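Skip the Gala, Bring Me the Corn

25 March 2021

I love a food festival. I love the sticky fingers and the wine poured a little too generously by somebody's uncle. So when the Gestberg Harvest Supper announced that its July comeback would be a seated gala, with tickets at $156 a head, I put down my fork and groaned!

Look, I get it. The supper raises money for the Brunner Street food pantry, and last time it brought in nearly 3,000 dollars from a parking lot full of folding tables. The organizers figure fewer guests paying more will bring in a bigger check. Maybe so. But I've been going for years (I still have my Nillomis Cellars tasting glass, chipped rim and all), and what I remember is the crowd, the line at the Wekik Farm stand, kids asleep under the tables by nine.
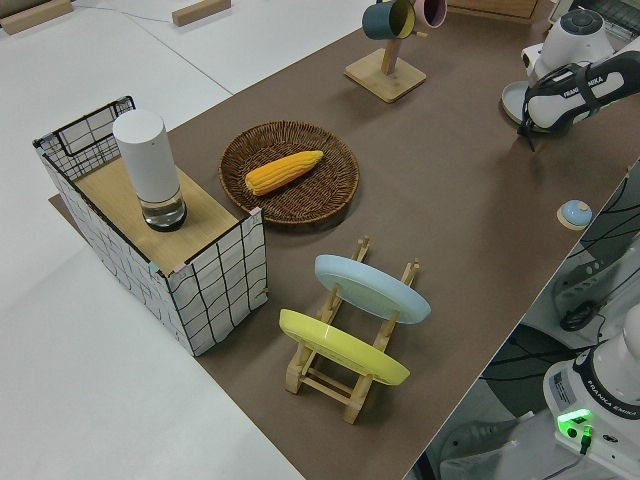 An ear of corn in a wicker basket. Dinner, as far as I'm concerned.

At $156, my neighbors aren't coming. Neither are the families who use the pantry, and they used to come, because four bucks got you a plate and nobody asked anything else. I'd hate to see a hunger fundraiser that hungry people can only watch through a fence.

So why not do both? Set aside 50 seats for the big spenders, give them the good wine and the cloth napkins, and then open the gates at six for everyone else. I'd happily pay ten dollars for a plate now, and I'd probably buy seconds. Tickets haven't gone on sale yet, so there's still time to write to the supper office. I mailed my letter this morning.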